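Candel arm log, 16 Jul 2019. Teaching the pick by remote today: drive the gripper in over the green tub, line up on a blue one, close, lift.

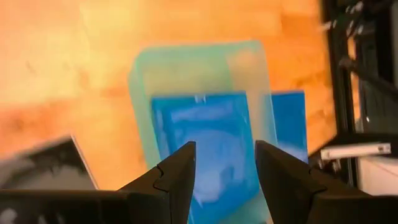

Ormsby asked if it's quicker to just grab the arm and push it through by hand.
Quicker to learn, yes. But your hands end up in the wrist camera's view, so we stopped doing that in May.
2/ Up to 611 demos now. Tossed 24 where I sat still too long before closing - the arm learns the waiting as well.
3/ Next is the same job with the tub turned sideways. Pirnlow has the controls for that.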